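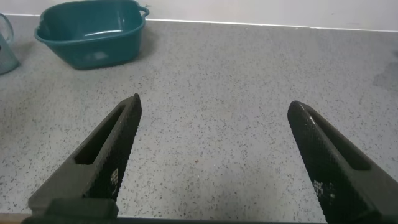 *Last changed: October, 4:40 am*

Up again. Hips killing me, baby has hiccups, gave up on the couch and then gave up on the bed. Typing this with one thumb so sorry future me.

Appointment yesterday. 31 weeks now. She measured me twice and said fine, then said come back for the sugar test again becuase the first one was borderline. Three hours this time. No breakfast. I almost cried in the parking lot over no breakfast, that's where I'm at.

Bill came too. 294 for the last ultrasound, after insurance. Called them, on hold the entire drive from Ifans to Trondlow, got cut off at the bridge. Will try again. Or not. Maybe just pay it.

Drove home the long way past the Sundine building, where I used to work nights. Lights all on. Didn't miss it one bit.

Kicks good tonight. Lots after the orange juice, then a quiet hour that I did not like, so I lay on my left side and poked at her until she poked back. Then bawled. Then ate toast.

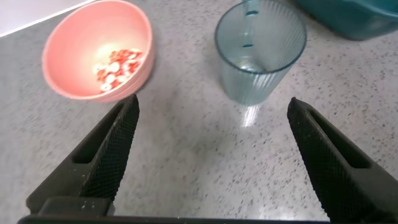
Mom thing still not settled. She wants to be in the room. I said I'd think about it and she heard yes – now she's told both my aunts. I have to say something before the shower and I keep putting it off. It's just that she talks when she's nervous and I can't have talking.

Crib is the Brovura one, still in the box in the hallway. I walk into it every single time I get up to pee. 109 dollars on sale and missing a bag of screws, have to call about taht too.

Feet swollen again. Blood pressure was ok though, she said so twice.

Hiccups stopped. Going to try the bed again with the long pillow.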